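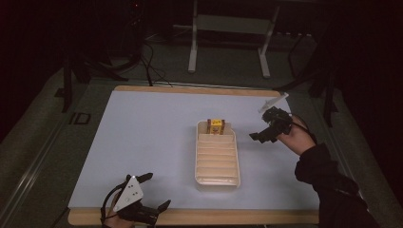

Mofo no gesso dos sabonetes, alguém já passou por isso?
palacios_artesanal
Jan 27, 2020

Oi, gente! Comecei a fazer sabonete em casa no fim do ano passado (glicerina primeiro, agora estou me arriscando no processo a frio) e o meu problema é a cura. As barras ficam suando, com umas gotinhas em cima, e na última fornada apareceram até umas manchas alaranjadas num canto. Moro em Hodville, que é úmida o ano inteiro, então já imagino que o clima não ajude. Hoje deixo tudo numa caixa de sapato forrada com papel manteiga, mas estou pensando em trocar por uma bandeja branca de plástico, daquelas compridas de canto arredondado e com o fundo cheio de frisos, que fica em cima da minha mesa de trabalho. Será que os frisos bastam para o ar passar por baixo, ou preciso de uma grade mesmo? A receita é simples, azeite, coco e um pouco de rícino, com 10% de desconto na soda. Ah, e escrevi mofo no título mas nem sei se é mofo!

lia_do_milent
Oi! Mofo não deve ser não, viu. Mancha laranja em sabonete é quase sempre ranço, o óleo que sobrou sem saponificar vai oxidando. Aqui já perdi uma leva inteira de 30 barras por causa de um óleo de girassol que estava aberto desde abril, um dó. Duas perguntas: o seu azeite é novo? E a água, é destilada? Água da torneira tem metal e isso acelera o ranço, demorei um tempão para me convencer e depois que troquei nunca mais tive mancha.
Sobre o suor, a glicerina puxa umidade do ar, então em cidade úmida vai suar mesmo. As de base glicerinada você embala em filme assim que desenformar, não deixa tomando ar. As de processo a frio é o contrário, precisam respirar, e aí não pode embalar antes da hora!
A bandeja com friso eu usaria sim, melhor que a caixa fechada, só que o plástico não deixa passar nada por baixo, o ar entra só pelos lados. Coloca as barras em pé, com um dedo de espaço entre elas, e vira de 2 em 2 dias na primeira semana. Se tiver uma grade de esfriar bolo, melhor ainda, mas tem que ser inox, porque alumínio reage com a soda e mancha tudo.

nirnley77
compra um desumidificador e pronto. o meu quarto de cura vivia perto de 100 de umidade no inverno, agora nem penso mais nisso. caro mas vale

saboaria_da_serra
Concordo com a Lia quanto ao ranço. Eu só baixaria o desconto da soda, 10 é muito para quem mora em lugar úmido e ainda usa óleo que estraga fácil. Faço com 5 e não resseca a pele. E joga fora o papel manteiga que já está manchado, não reaproveita na próxima leva. As barras com mancha dá para raspar e usar em casa, se não estiverem com cheiro de óleo velho, mas eu não daria de presente.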